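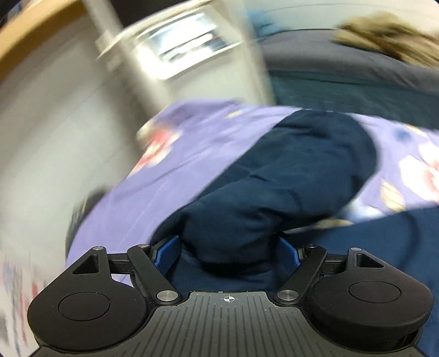 Tutness Soft Goods is a collection of short manipulation recordings made to compare two hand-held two-finger grippers, the Geveck and the Szekeres, on clothing and bedding. It was prepared by the Bumgate laboratory and is released for research use. All recordings come from furnished living spaces. Thick garments receive particular attention, and a fold of navy fabric between blue textured pads, over a flowered lavender cloth, is typical of the material on which the two designs were compared.

Contents

The release holds 172 episodes in 28 sessions. Each episode has one video stream, a gripper width log and a short text label. Width is logged in millimeters between the pad faces. Labels give the garment type and the task, such as "sleeve, fold inward" or "jacket, lay flat."

Comparison procedure

Operators performed each task 3 times with one gripper before changing to the other. Pads were wiped between sessions – worn pads were replaced and the change entered in the session log. Camera exposure was left on automatic.
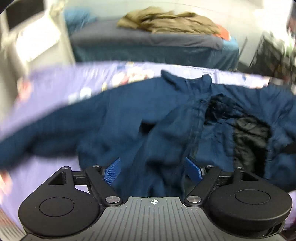 Outerwear forms a separate subset and should be reported separately. Layered garments behave differently from single sheets of cloth, and a grasp on the outer shell does not always carry the lining with it. A padded jacket with its front flap folded back, showing black quilting inside, should be labeled "open front" even when the other side lies flat. Moving sleeves are often blurred, and width logs should be preferred to video for timing in such episodes.

Known limitations

Fast motion reduces image quality. Some 1,000 video images in the July sessions have no matching width reading and are marked "null" in the log. Room layouts repeat within a session, so training and test sets should be divided by session.

Versioning

Corrections to labels are issued as minor versions. Changes to the video files are issued as major versions.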